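Set the Cell Up for the Wire, Then for the Board

Filed under: Small assembly, 12 September 2018

Most write-ups of two-arm cells spend their pages on the arms. I look after one at Drustdale, where we put solenoids, harnesses and round control boards together into kits, and I would argue that the arms are the least interesting part of it. The trays decide whether a shift goes well.

A circuit board is a polite part. It is stiff, it lies flat, and it has holes in known places. If the wrist camera can find one mounting hole and one edge, it has position and angle. Wire has none of that. A lead with a connector on each end takes a new shape every time it is set down, and the gripper has to be told where to hold something that has no fixed outline.

Stivex, who wrote our first setup sheet, treated both the same: fill the tray, teach the pick height, run. We logged 1,537 picks that way and the misses were nearly all on wire. Teófilo Tello then cut the tray load and spread the parts by hand so that the solenoids did not touch. Pick speed settings stayed where they were.

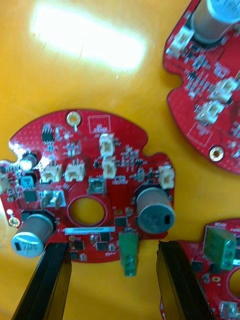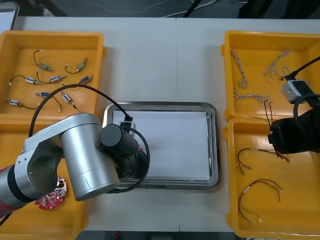
Lighting comes next, and it gets too little time in most setup plans. Yellow plastic gives good contrast against red solder mask and black lead wire, but it throws overhead light back at the lens. Move the lamp before you touch the exposure. Socorro Cáceres prefers to fix glare in software and we have argued over it since the cell was installed. Her filter works until someone changes a bulb.

Cable dress on the arms is my other complaint. Kindo specifies the bend radius at the wrist and says nothing about slack over the trays. A loop that clears every part at home position may not clear them at full reach. We now jog each arm to all tray corners at 20 percent speed after any cable work. It takes about 21 minutes. Chávez skips this step on its own line and calls it overhead.

I would keep it. A setup sheet should give the tray load, the lamp position and the cable slack on page one, ahead of the pick heights. Ours has them on page 2, and I have asked for the change.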